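**Hirkix Control** es el paquete de software de Hunness para células de dos brazos que manipulan textiles y otras piezas flexibles. Incluye percepción, planificación de trayectorias y control sincronizado en una sola instalación.

## Funciones

- **Percepción de tela.** Estima el contorno de la prenda y propone puntos de agarre, también con estampados irregulares y pliegues.
- **Planificador bimanual.** Calcula las trayectorias de ambos brazos a la vez y vigila la distancia entre pinzas cuando trabajan muy cerca.
- **Editor de tareas.** Las secuencias se montan por bloques y se prueban en simulación antes de pasarlas a la célula.
- **Registro.** Guarda posiciones articulares, órdenes y vídeo con la misma base de tiempo.

## Datos técnicos

| | |
|---|---|
| Brazos por célula | 2 |
| Cámaras admitidas | hasta 4 |
| Ejes por brazo | hasta 7 |
| Frecuencia de control | 245 Hz |
| Sistema | Linux de 64 bits |

## Ejemplo de uso

Tarea de manipulación de un paño estampado, con las dos pinzas juntas sobre la parte superior de la tela y una cesta blanca al fondo de la mesa. 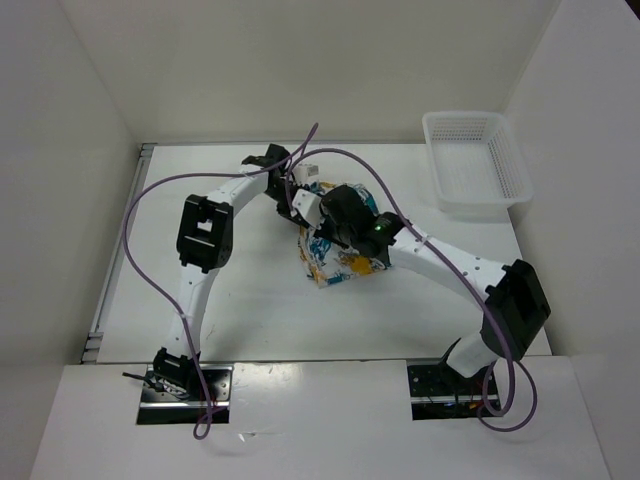
## Licencia y soporte

La licencia es por célula e incluye las actualizaciones de la versión contratada. El módulo de simulación Florkton se vende aparte. Consultas técnicas: Bhavana Shenoy, soporte de Hunness.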